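About Us

Ngcobo Control is a small software shop in Harkville. We write the code that sits between a robot arm and the people who have to live with it. Motion planning, grasp selection, camera calibration, logging, the boring operator screens. No hardware. We don't sell arms and don't get a cut from anybody who does.

Who we are

Elaine Portela started the company after too many years fixing other people's motion planners on night shift. She still reviews every merge that touches the joint limits. Edileuza Magalhães runs perception: depth, segmentation, hand-eye calibration, anything with a lens. Neusa Bragança does planning and the simulator. Jeferson Sampaio is tooling, builds, the installer, and the one who picks up when you call before 8 am. Marisol Arriaga handles customers and contracts, and writes most of the documentation becuase she's the only one who finishes sentences. (Not this page. Sorry.)

Where we are

Upstairs in the old print building, Harkville. Second site in Prerutbridge, which is 2 rooms and a loading door. Parking at the back, gate code from Marisol. Visitors welcome most afternoons, email first.

What we make

Wullau. That's our planner and runtime, the thing most people come to us for. Takes a scene from one or more depth cameras, works out what can be reached, picks an approach, checks it for collisions, sends it to the arm. Replans when something moves. Default planning budget is 20 milliseconds per cycle, you can change it, please read the notes before you do.

It comes with a recorder. Every run gets saved: joint states, camera streams, planner decisions, error codes, all on one clock. When something goes wrong you scrub back and see what the planner thought was there. Customers tell us they bought it for the planner and kept it for the recorder. Fine by us.

Also a test suite. 625 recorded runs at last count, replayed against every release. If a new build does worse on any of them we want to know why before it ships. Sometimes the answer is that the old run got lucky. Those get a note and stay in.

How we work

Small releases, every couple of weeks. Changelog in plain English. We test on messy stuff, crumpled packaging, torn labels, cables in the way, furniture too close, since clean benches never gave us a useful bug. Simulation first, then the arm at low speed, then normal speed. Nobody skips the low speed step, including Elaine.

Customers get the source for their own integration. You can read it, change it, break it, send it back. Support is by email and phone, and you get one of the five people named up above. No ticket robot.

What we don't do: safety certification (we'll work with whoever does yours), welding, anything with a blade, and demos that have been scripted to look like autonomy. If a person is steering, our screens say so in big letters at the top.

Who we work with

Mostly small warehouses, repair shops, a few university labs. 15 active sites right now. The biggest has its own controls team and mainly wants the API. The smallest is a parts counter with one arm and a very patient owner. Both get the same build.

Working here

We're hopping to add a perception engineer in March. C++ and some Python, comfortable with camera math, OK with lifting a monitor now and then. A degree is nice, we don't check. Send Edileuza something you wrote and a few lines on what you'd do differently now. Internships in summer, paid, Prerutbridge or Harkville, write to Jeferson.

Getting in touch

The contact form goes to everyone. For existing customers the support line is on your install sheet, first page. If your arm has stopped and you don't know why, leave the recorder running, don't restart the runtime, and call. We can usually pull the log while you're on the phone.
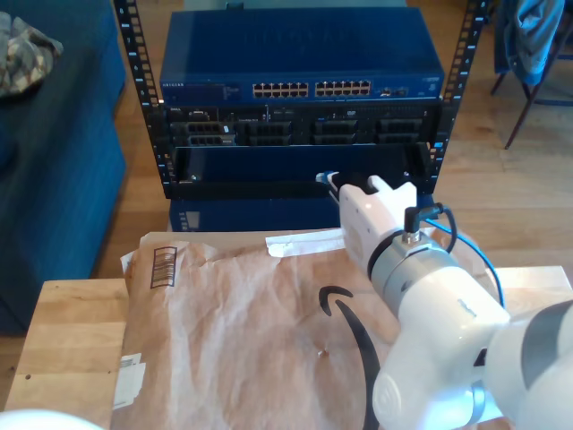

Invoices and purchase orders go to Marisol directly, with the site name in the subject line. Old Wullau manuals are still on the downloads page, under Archive. New ones when they're done.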